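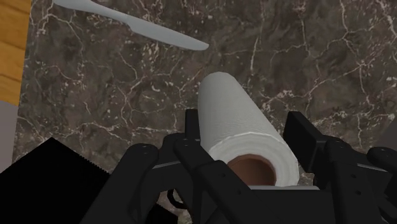 Will I still have a job once it can do the counters? One of the kitchen staff at Ellcombe put that on the comment sheet before we had switched anything on, and it is the right place to start. Answer it before you train anyone. At Ellcombe the answer was that hours stayed the same and the clearing-up changed hands.

How to bring in an automated clearing station

1. Write down the jobs it will take over. Ours were paper towel rolls, plastic cutlery and wiping down. Leave hot pans and glass with people.

2. Run each job in simulation first. We asked for 200 clean runs per item before moving on. A roll lying on its side needs its own set of runs, as does a knife lying flat.

3. Show the runs to the staff. Ours spotted that a roll gripped too hard goes out of shape and then jams in the holder - the engineers had missed it.

4. Agree who can stop the machine. At Prundale it was only the shift lead, and that caused bad feeling. Let everyone on the floor do it.

5. Change the rota last. Allow 10 minutes at handover for checking the fingers and the cable. Put it on the rota as paid time.

6. Keep a fault book by the sink. We had 19 entries in the first month, most of them dropped cutlery.

Go over the fault book with the whole shift in November, or whenever your trial ends, and ask the job question again.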